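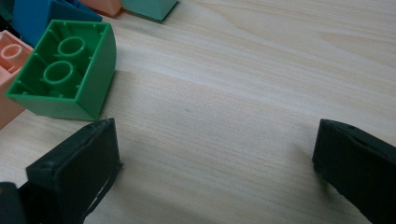 Fig. 1: Toy bricks on the table, gripper open, green brick nearest.

Can It Tidy Up Yet? Household and Shop-Floor Chores by Machine
Project report, Varneddale College, March 2021
Group: Katherine Espinoza, Gumaro Gallegos, Henrik Reuter
Supervisor: Wiebke Buschmann

1. The question

The module handbook asked us to choose a claim made in advertising and test it. We chose the claim that robots are about to do the housework. Gumaro has shared a kitchen with four other people for two years and had a personal interest in the answer.

We soon found that "the housework" is too big a thing to test in one term, so we cut it down to three chores: putting toy bricks into a box, folding a tea towel, and putting tins on a shelf with the label facing forward. The first two are things people do at home. The third is what Katherine does at weekends for money, and she wanted to know how long she had left.

2. What other people say

We read brochures from two companies. Zastico sells a small arm on a wheeled base and says it is "ready for your home". In the small print, ready for your home means a home with level floors, no stairs, no pets and a trained operator within reach. Schmieder makes larger machines for warehouses and is more careful in its wording. Its brochure says the machine handles "known items in known positions", and we came to respect that sentence a good deal as the term went on.

We also spoke to Henrik Ostermann, who looks after the hire machines at Brendarent. (There are two Henriks in this report. From here on, Henrik means ours and Ostermann means him.) Ostermann told us that most customers who hire an arm for a week spend four days of it moving the furniture. He was quite cheerful about this, as they pay for the whole week.

3. Method

We used a hired arm with a plain gripper that has two black fingers, and a second, hand-held gripper with the same sort of fingers. A person moves the hand-held one about and does the chore with it, and the recordings are used to teach the arm. The idea is that if a person can do the job with two stiff fingers, the arm has at least a fair chance. If a person can't, it is a bit rich to blame the arm.

Each chore was done three ways: by a person with bare hands, by a person with the hand-held gripper, and by the arm alone. We counted an attempt as a success if the item ended up where it should be with no help. Nudging the table was counted as help after a disagreement in February.

Everyone had a practice period with the hand-held gripper before we started timing. Henrik was the best at it and has mentioned this since.

4. Results

4.1 Bricks

Bricks were meant to be the easy one. They are rigid, they are brightly coloured, and they are about the right size for the fingers. The large sort made for small children has flat sides that a gripper can close on. On a clear table, with one brick standing by itself, the arm managed nearly every time.

Then we did what a child does and left them in a heap. A brick lying upside down, like the green one in Fig. 1, shows its hollow side and the round tubes inside it. To a person this is still a brick. The arm was less sure, and on several attempts it tried to take hold of one thin wall with the rest of the brick hanging off to the side. Neighbours were the other difficulty. When a brick lies close against another one there is no room for a finger to go down between them. With bare hands you push the heap apart without noticing you have done it. With the hand-held gripper you have to think of it as a separate step, and the arm only did it if it had seen one of us do it first.

Out of 15 heaps, the arm cleared two completely. In the other 13 it left something behind, usually the last pair of bricks. A parent would call this "helping".

4.2 Tea towel

The arm did not fold the tea towel. It did pick it up. We have a long recording of it picking the tea towel up, putting it down in a slightly different shape, and stopping, and Wiebke Buschmann asked us to keep the clip short in the presentation.

A person with the hand-held gripper could fold the towel in half, badly. Two stiff fingers can pinch one corner, and a towel has four. Gumaro got round this by holding the far edge down with his elbow, and we do not think that will transfer to the arm.

4.3 Tins

The tins went best. If they started in a row, in the same place each time, the arm put them on the shelf quickly and did not get bored. Turning the label to the front was beyond it unless the tin was already almost right. When we swapped to a wider tin without telling it, it pushed the first one off the back of the shelf. Schmieder's sentence about known items in known positions is pinned up above Katherine's desk now.

5. Cost

Hiring the arm for the project came to 2487 euros, paid by the department, and the gripper and its stand were 700 on top. We worked out what the same money would buy in hours of Katherine at her current wage and decided to leave the answer out of the report, although she has a copy.

This is not a fair comparison in one way. Most of our hours went on setting up, and a shop would only do that once. Ostermann says they would do it every time somebody moves the shelf.

6. What went wrong on our side

We did not fix the lighting. Sun came across the table in the afternoon and the arm did worse on those runs, but we had not written down which runs they were until the second week.

We also changed how we laid out the heaps halfway through. The early ones were rather neat. Proper heaps were made by tipping the box out, and we should have done that from the beginning.

7. Answer to the question

For tins in a row: yes, if you already own the arm. For bricks: partly, and you will be on your knees getting the last two yourself. For tea towels: no.

Any group carrying this on next year should start with the pushing apart of heaps, as that is where most of the failures were. The tea towel is in the bottom drawer with the spare cables. It could do with a wash.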